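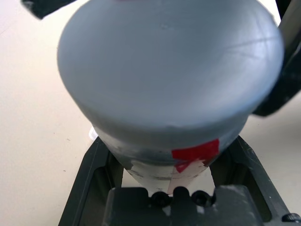 Household containers are sold by volume and used by lid. A buyer compares liters or cups at the shelf, takes the container home, and from then on the part that decides whether it stays in service is the closure. When the closure cracks, warps or disappears, the body is usually in working order and is thrown out anyway. From directly overhead, many of these objects are only a top: a wide, light gray disk with a rounded edge, say, with the sides drawing in underneath it toward a much narrower base. Looking down at a surface like that, a person can estimate the width fairly well. A person cannot tell what would replace it, and in most cases neither can the store that sold it. I think this is a defect in the product category, and I think it could be fixed with a small amount of standardization and a number molded into the plastic.

I worked for several years in receiving and stock control at Rulura, a housewares wholesaler that also ran a returns counter for its own retail accounts. Replacement lids were the worst-organized item in the building. The Grendel storage line alone listed 774 closures at one point. Many of those differed only in color, but the catalog gave no fit dimension, so there was no way to group them except by opening boxes and trying one against another. We did this on slow afternoons. Some lids listed under different part numbers were mechanically identical. Others shared a part number across two production runs and did not interchange, as the second run had a taller bead on the inner wall.

The catalog entry for a lid typically held the name of the product it came with, a color code and a case quantity. A customer who had lost the packaging, or who had been given the container by someone else, had nothing to search with. The counter staff would ask for the diameter. Customers would measure the outside of the rim, or the old lid, or the opening, and report one figure with no indication of which it was. On a typical jar those three measurements differ enough to send the wrong part.

What a standard would need to cover

A complete closure standard is a long document. It specifies thread pitch, thread start, land width, sealing surface, liner thickness and application torque. Commercial bottling has standards of this type and they work well, mainly for the reason that a filling line stops if the caps do not fit. The cost of a mismatch falls on the same party that selected the cap.

Housewares have no filling line. The mismatch shows up in a kitchen or a garage three years after the sale, and its cost falls on a person with no connection to the purchasing department. I would not expect makers to adopt a full bottling standard voluntarily, and I do not think one is needed. Most household closures are not holding pressure. They keep out dust, slow down drying, and prevent spills when the container is tipped by accident.

For that level of duty, I would settle for three items of information on the underside of every container and the inside of every lid:

The sealing diameter, in millimeters, measured at a defined point.
A letter for the closure type: threaded, snap, friction or lug.
A revision number that changes whenever fit changes.

The third item matters more than it looks. In my experience most failed replacements came from undocumented revisions within one product line. A maker changes resin, the part shrinks slightly more in the mold, the tool is adjusted, and nothing on the part records it. Adding a revision insert to a mold is routine work for any tool shop. It is done already for internal traceability, often with a small dial showing month and year. The dial tells the factory when the part was made and tells the owner nothing about what fits it.
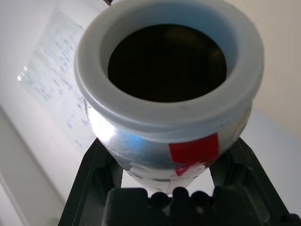 A wide collar over a body that tapers toward the base.

Shape makes the measuring problem worse. On a straight-sided jar, a careless measurement is at least close. On a container with a heavy collar, the outer edge of the collar, the opening inside it and the body below it are three separate diameters, and the one most easily reached with a tape is usually the outer edge. That figure may be of no use at all. A lid that drops into the opening depends on the inner diameter. A lid that snaps over the outside depends on the outer diameter plus the shape of whatever groove or shoulder sits under it. The owner is being asked to know how the missing part worked in order to describe it.

The tapered body is a separate complaint. Taper exists so that molded parts release from the tool and so that empty containers nest in shipping. Both are sound reasons for a degree or two. Many products go well past that for appearance. The result is a container with a wide top, a small footprint and a high center of mass when full. I have no objection to people buying these if they like them. I would only point out that a container that tips easily asks more of its lid, and that these shapes are the ones most often sold with a decorative friction lid that holds nothing back.

The case against, and why I find it weak

Tsutomu Maruyama, who ran product development at Vodemska during the period when we carried their line, gave me the strongest version of the opposing argument. His position was that common lid sizes would freeze the design of bodies. If every opening must land on a published diameter, the designer loses freedom in the most visible dimension of the object. He also said that a maker who publishes fit dimensions is publishing a specification for competitors who wish to sell cheap replacements.

On the first point, I am asking for marking before I ask for common sizes. A maker may use any diameter it pleases, provided the diameter is written down where the owner can read it. I suspect that once the figures were visible, purchasing departments would start to consolidate by themselves, as carrying two lids a millimeter apart would look as wasteful on paper as it is in the warehouse. That would be a side effect.

On the second point, he is correct, and I do not regard it as a harm. A competitor with a caliper already has the dimension. The only party kept from it is the owner. Replacement lids were also never good business for the makers I dealt with. Vodemska charged more for a lid shipped alone than for the complete container on promotion, and the order volume reflected that.

A third objection is cost. Modifying a mold is not free, and a large line has many molds. I was quoted up to $600 per cavity for an engraved insert, which is a real sum when multiplied across a catalog. Molds wear out, however, and are refurbished on a schedule. A requirement that applied only to new and refurbished tools would add a minor charge to work that was happening anyway. Full coverage would take years. The present situation has lasted for decades, so a slow start does not seem to me a serious disadvantage.

Small containers and loose parts

The problem runs in the other direction at small sizes. A little can on a tabletop, silver with a red stripe down it and a rounded gray top, sits next to a shallow clear tray with no cover, and either could do the same general job of keeping small things in one place. 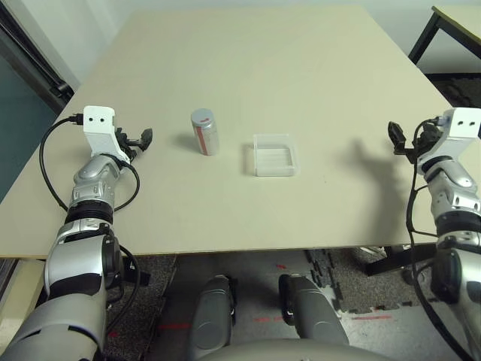

Where I would start

Open trays deserve more credit than they get in this discussion. A tray has no closure to lose. In a dry room, for parts that will be used within the week, a lid adds handling time and a failure point. At Rulura we moved bench hardware from lidded tubs to trays and the number of orphaned lids on the floor fell to nearly zero. I would advise anyone outfitting a work area to ask whether each container needs a lid before asking which lid.

For containers that do need one, the practical starting point is the wholesale catalog. Wholesalers could add a fit dimension column without any cooperation from the makers. It takes a caliper, a fixed procedure and someone's time. Hirose, a smaller distributor we sometimes bought overstock from, did exactly this for its canning and pantry section. Their inside sales group measured each sample on receipt, at the same point and by the same method, and printed the figure beside the part number. It was an ugly catalog and I used it constantly, including for products Hirose did not sell.

We tried to follow them. In June of my last year there, we pulled 4000 unclaimed lids out of the returns cage and began sorting by closure type and then by sealing diameter. The project was cancelled before we reached the snap lids, on the grounds that the cage was needed for seasonal stock. The sorted threaded lids were kept, and the counter filled orders from them for as long as I was there. The rest were baled for scrap with their part numbers still legible and no way to tell what any of them fit.

Reading time: 7 minutes

Comments

pdq_shelving
Agree on the revision number. We have two lids from the same maker, same printed part number, and one of them pops off if you look at it. Had no idea the resin could do that.

Marnie T.
You skipped gaskets. Half the lids I toss are fine and the silicone ring is the part that's gone. Those should be marked with a size too.

oldtoolcrib
Spent 3 years on a returns counter. "Which diameter did you measure" was a question I asked every single Tuesday after the weekend web orders came in. Most callers had measured the box.

Related

The Unit Price Label Is Too Small to Do Its Job
Why Shelf Pin Holes Never Line Up
Spare Parts Pricing and the Throwaway Appliance
A Short Complaint About Nesting Bowls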